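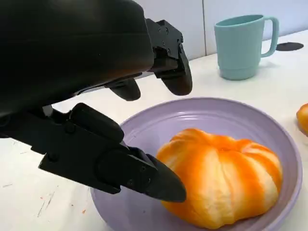
Bowl on the table.

Zascombe Recipe Cards

Plain-text transcriptions of 427 handwritten and typed recipe cards, with one table of fields per card. Put together by Efua Sowah and Dzifa Sowah. Current version is 1.2 (September).

What's in the folder

cards.csv: one row per card, 19 columns
text/: one UTF-8 text file per card, named by card number
units.csv: lookup table for the measures used on the cards
unclear.csv: words we couldn't read, with our best guess
CHANGES.txt: what changed between versions

The card scans are not included. Many have home addresses or phone numbers on the back and we did not want to black them out one at a time.

Where the cards came from

Most came out of two recipe boxes kept in Zascombe. The larger one is called the Bawa box in the table, after the family that filled it. The smaller is the Priron box, which holds cards handed out at cooking classes in the Priron hall and then written over by whoever took them home. The remaining cards were loose, and their box field says "loose". A few of those mention Standov and were probably written there, but we left the place field blank unless the card names a place outright. 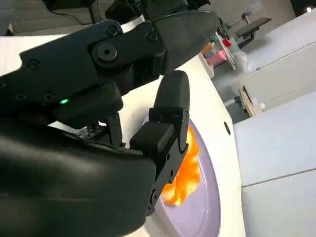 Photo: Efua Sowah

How the text was typed

Each card was typed by one of us and checked against the original by the other. Spelling was kept as written, including "brocolli" and three ways of writing "zucchini". Line breaks follow the card. Words crossed out are kept between double tildes. Notes in a second handwriting go at the bottom of the text file after a line reading NOTE, even if they were squeezed in at the top or up the side. If a note changes an amount, the main text still has the first amount and the note has the new one.

Fractions are typed with a slash, so 1/2 and never the single character. Oven temperatures are as written. Cards that say only "hot oven" or "slow oven" have that phrase in oven_text and nothing in oven_f.

Main columns

card_id: four digits, with leading zeros. Read it as text or the zeros will go.
box: bawa, priron or loose
title: as written. Blank if the card has no title.
title_plain: our short title, lowercase
course: soup, main, side, bread, sweet, preserve, drink or other
serves: number on the card. Blank if not given.
oven_text, oven_f: see above
hand: a letter for each handwriting we could tell apart. T means typed.
source_note: "from Aunt", "newspaper" and so on, as written, names removed
has_note: yes or no
unclear: yes or no

The rest are bookkeeping columns (who typed it, who checked it, version added) and can be dropped.

Known problems

49 cards are marked unclear = yes. Most of these have a grease spot or a water stain over an amount. Please look in unclear.csv before using amounts from them.

The hand letters are the weakest part of the table. Hands C and F could be the same person at different ages. We went back and forth on it and left them apart.

Course is our call. Pumpkin bread is under bread and carrot cake is under sweet, and there is no deep rule behind that.

In version 1.1 we joined 19 two-sided cards that had been given two numbers by mistake. The lower number was kept. The higher number was retired and has not been used again, so gaps in card_id are expected.

Cup sizes are not settled. Some Bawa cards use "teacup" and some use "cup", and on one card both appear in the same list. units.csv gives no milliliter value for teacup.

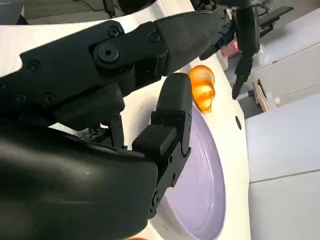 Photo credit: Dzifa Sowah

Good uses

Looking at how home cooks wrote instructions, comparing measures, testing a recipe parser on messy input, or cooking from it. The bread cards in the Priron box are the most complete and a good place to start.

Please don't use it for

Canning or preserving. Several preserve cards give times and methods that don't match current safety advice. They are typed as found. Use a current tested recipe instead.

Nutrition figures also won't work well, as too many amounts are "some", "enough" or "butter the size of an egg".

Privacy

Last names, addresses and phone numbers were taken out of the text files and replaced with [name], [address] or [phone]. First names in titles were kept with the families' permission. If you find something we missed, write to us with the card number and we will take it out of the next version.

License and credit

Free to use and change for any purpose, with credit. Suggested line: Sowah, E. and Sowah, D., Zascombe Recipe Cards, version 1.2.

Corrections

Send the card_id, the line as it stands, and the line as you think it should be. Guesses at unclear words are welcome, especially for card 0212, where the second ingredient has five letters and ends in "e".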